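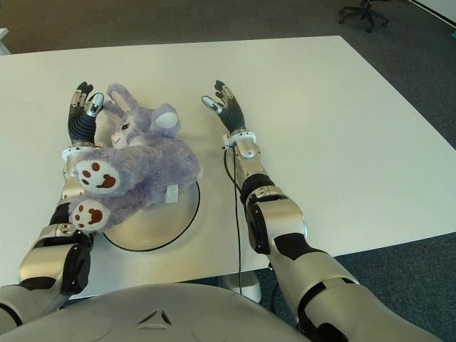 A plush bunny between two robot hands on a test table.

Features > Machines at Home > Chores
4 min read

I was sent to Bresari in March to see if a robot can tidy a child's room yet. The team there calls its software Provex. The task sounds like nothing: take a soft toy and a round dish, and put each in its place. My daughter did this at two years old, with complaints.

A soft toy has no fixed shape, so every grasp is a new problem.

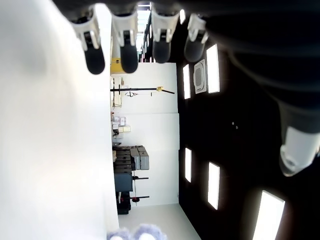
When will a robot tidy my living room?
Most engineers I met would not give a year, and the boldest of them said it will come first in hotels.

Provex has practiced with 24 toys and towels. In the last round it finished 17 of 21 tries, a good result for the lab and a poor one for a tired parent. The slow part is the moment before touching, when the fingers must decide how much to close.

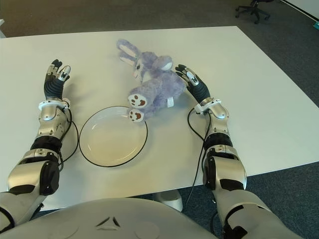
On the shop floor the picture is better. At Drinstead, a warehouse I visited the same month, machines move 3,334 boxes in one shift. But boxes are stiff and have corners. The returns desk, where clothes and toys come back in bags, is still all people, and the manager has no plan to change it.

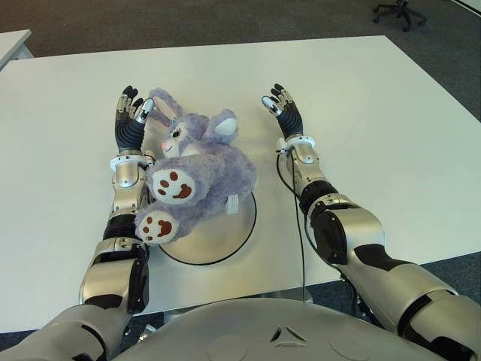

Both hands open, with the bunny on its back.

Contact the editors | © Bellamy Magazine | Back to top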